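Laseo
Kitchen / Mugs and cups / Stoneware and ceramic
Reviewed by Vilém Baláž

Soler white mug, single

Price: 17
Sold singly or in a case of 24
Delivery: four working days
Color: white
Dishwasher: yes, according to the maker
Microwave: yes, according to the maker

We list other people's products and we test what we can. Where we haven't tested something, the line says "according to the maker" and you can weigh that as you like.

Soler calls this "the last mug you will ever buy." I have a cupboard with several last mugs in it. So let's leave the slogan and look at what you get for 17, which is a lot for one plain white mug.

It's ceramic, glazed inside and out, with one handle big enough for three of my fingers. No print, no logo on the side. The base has a narrow unglazed ring that feels a bit rough when new. I wouldn't slide it across a nice table until it has been through a few washes, and I'd use a coaster after that too.

The maker's leaflet talks about "heat memory." I asked what that meant and was sent the same leaflet again. My coffee cooled at the speed coffee cools. If you want it hot an hour later, buy something with a lid and double walls and stop reading here.

What I do like is the handle. It joins the body cleanly at both ends, with no little ledge for tea to dry on. Cheaper mugs often get that wrong – the Ballodier one we used to carry had a gap under the handle you could only clean with a toothpick.

Dishwasher notes

"Dishwasher safe" on a box doesn't tell you much. Any mug is safe in there once. Soler says the glaze has been through 1,125 cycles. Ask which detergent and what temperature and you get silence, so I'd treat the number as decoration. After a few weeks of daily washing mine has no marks I can find, and a few weeks is all I can vouch for.

Load it upside down, on the upper rack if yours has room. Mugs packed tight enough to knock together will chip sooner or later, whatever the leaflet says about the rim. 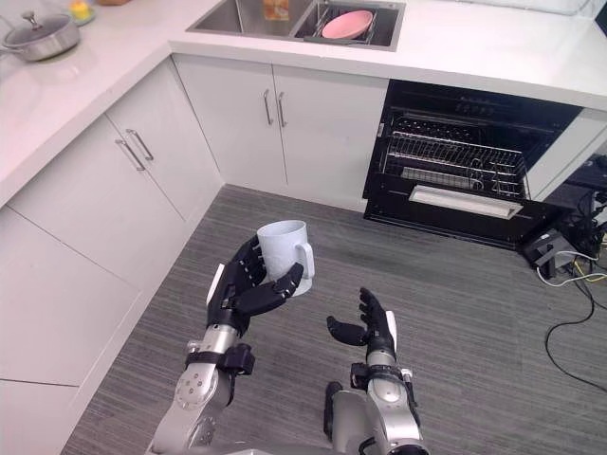 The Soler mug in a white kitchen, dishwasher open behind.

Single or case?

Buy one first. The case of 24 makes sense for an office or a rental, and hardly anywhere else. It ships in plain dividers – good ones, thick enough – but there is no gift box, and the discount is smaller than the banner on Soler's own site makes it sound.

Returns are accepted unused. A chip in the first wash is between you and the maker, and their form wants a photo of the base as well as the damage.

Also in this section: Fliltari saucer, white. The well is slightly too wide for this mug. It rattles.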